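Home Features Make & Mend Learning Letters Subscribe

The long way round a bracelet

I spent a term with an evening robotics club and came home with sore wrists and strong opinions on beads

367 shares 12 comments

I should say straight away that I went to the Sumgate evening robotics club for the wrong reasons. A friend had told me they built things that fought each other, with saws, and I had a nice easy piece half written in my head before I'd even found the building. There were no saws. There was a long table, a lot of cable, a biscuit tin with washers in it, and a group of students having a very serious argument about socks.

The argument went like this. If you want a robot arm to pick up a sock, do you show it a sock lying flat, or do you show it a sock the way socks are found in the wild, which is to say balled up with its friend under a radiator? Half the room wanted to start flat and get clever later. The other half thought flat socks were cheating. I sat down to take notes and by the end of the evening I was holding a gripper and being told off for my elbow.

So I stayed for the term. I'm very glad I did!

The club is run by Anwara Rathnayake, who teaches electronics at the college during the day and has the sort of voice that carries over a workshop without ever seeming to be raised. Her students are mostly in their first or second year, plus a couple of older people like me who come along after work. Some of them can code beautifully and can't strip a wire. Some are the other way about. She puts them in pairs accordingly and then lets them get cross with each other for a week or two.

What they were working towards, all autumn, was the Dissanayake Cup, a small contest between colleges in which a robot arm has to sort out a messy dressing table. Earrings, hair clips, a watch, a necklace or two, all tipped out on a surface, and the arm has to get each thing into the right dish. You don't write out the moves for it by hand (I had assumed you did, line by line, like a knitting pattern). You show it. You take a gripper that a person can hold, you do the job yourself over and over with a camera watching, and the software learns from your goes.

The software the club uses is called Zerine and was put together by students from a couple of years back. It is a bit temperamental. It will not start if there's a space in the name of the folder, and everyone knows this, and everyone still does it. The grippers they call Breteos, after the kit they first came in, although I gather there's not a great deal of the kit left in them by now. Bits have been reprinted, pads swapped, pins replaced. I was lent one in my second week with strict instructions not to carry it by the cable. I carried it by the cable. I was spotted.

Holding one is odd at first. It's a bit like using salad tongs while wearing somebody else's arm. Your own fingers know what to do with a necklace without being asked, they roll it and pinch it and tuck the end under, and then you pick up the tongs and all of that goes. You have two jaws that open and close. Everything you'd normally do with a fingertip has to be done by coming at the thing from a better direction, so you find yourself tilting, leaning, walking round the table like someone lining up a snooker shot.

We practised on blocks, then on pens, then on a bag of dried pasta (penne is lovely, farfalle is a nightmare, write that down if you ever need it). Then it was time for jewellery, and the mood changed. Blocks stay put. A chain doesn't. You lift one end of a chain and the rest of it has its own plans.

Bracelets became my speciality, mainly by default. The strung kind with big knobbly beads looks simple, and you think, well, there's plenty to get hold of. Then you close the jaws and the whole loop bunches up, one bead is against the pad and its neighbour is pointing out sideways, and you have to decide whether to trust it or let go and have another try.
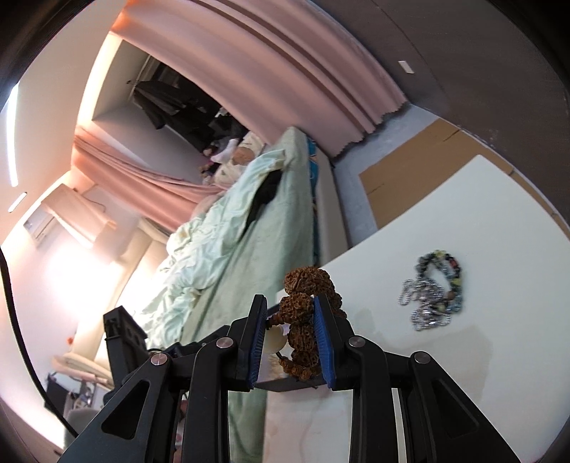 Page last changed: November, 9.40 am

I've grown very fond of those ribbed blue pads. The club has tried other things on the jaws over the years, foam, bare plastic, the fingers cut off a washing-up glove (my favourite, as an idea), and there's a shoebox of rejects on a shelf that visitors are always shown. The ribs give a rough bead something to sit against. With smooth round beads there's much more debate, and I've heard it go on right out through the doors and into the car park.

A lot of the work gets done at home, and that surprised me. Anwara is firm about it. Do all your practice on the club's nice clear table, she says, and you'll have an arm that can only cope with the club's nice clear table. So the students take the grippers back to bedrooms and kitchens and shared flats and do their goes there, with curtains and quilts and clothes all over the place and whatever light there happens to be. One lad did a whole set on an ironing board. Another did hers on the landing because her sister was revising, and had to stop every time anyone wanted the loo.

"I don't want tidy," Anwara told me, when I asked whether I ought to clear up first. "If you tidy up for it, you've done the hard bit yourself."

I have passed this on to my family as scientific advice.

The target for each of us was 60 good goes a week. A good go meant you started with your hand still, went in, took hold, moved the thing to where it was meant to be, let go and came away, all without stopping to scratch your nose. Most of mine took under 30 seconds. It sounds like nothing. Sit down and do it after a day at work, though, and by the end your thumb has stopped being your friend. I did mine with the radio on until I found that I was moving in time to the music, which made my goes look extremely strange when we played them back.

Playing them back is the bit I'd recommend to anyone. We did it together at the start of each session, everybody's up on the big screen, and you learn a horrible amount about yourself. I hover. I had no idea! I come down over a thing, stop a little way above it and dither there as though waiting for permission. One of the second years goes in so fast that you can hardly see the bead before it's gone. The arm, of course, learns from the pair of us, and for a while in the middle of term it had picked up both habits and would dither for ages and then lunge. People were quite cruel about it. I felt sorry for it and a bit responsible.

We fixed it in the dullest possible way, by throwing out a great heap of recordings (many of them mine) and doing them over. There was a row about that too. When you've given up your evenings to pick up the same string of beads it's hard to be told the results are going in the bin, and one pair went off in a sulk and came back with crisps. I wrote a note on a piece of masking tape, DON'T HOVER, and stuck it to my sleeve. It's still on the cardigan.

There's plenty they haven't cracked. Clasps are beyond everyone at the moment. Two chains tangled together will finish off an evening. And a bead bracelet lying up against a chain, with one end just over the other, is the thing that makes the whole room go quiet, as you can't take one without bringing half of the other along for the ride. The students have a plan for that involving a sort of gentle shake, and they've asked me to do the shakes at home over the next few weeks, as I'm apparently now steady enough to be useful.

The contest itself isn't until spring, so I can't tell you how they do. The younger ones talk about winning it. Anwara talks about getting the arm on to the van in one piece, because last time a shoulder joint came loose on the way and they spent the first part of the day under a table with a torch. She has bought a bigger box. She has also made a list of who is allowed to pack it, and I'm not on it — the cable business, I think.

If there's a college near you with a club like this one, ask whether they take outsiders. Plenty do, and they're always short of hands. You don't need to know any maths to start with. Wear something with sleeves that won't catch, bring your own tea, and if you've got an old bracelet with really awkward beads on it, take that along as well. They'll be delighted with you.

12 comments Share this feature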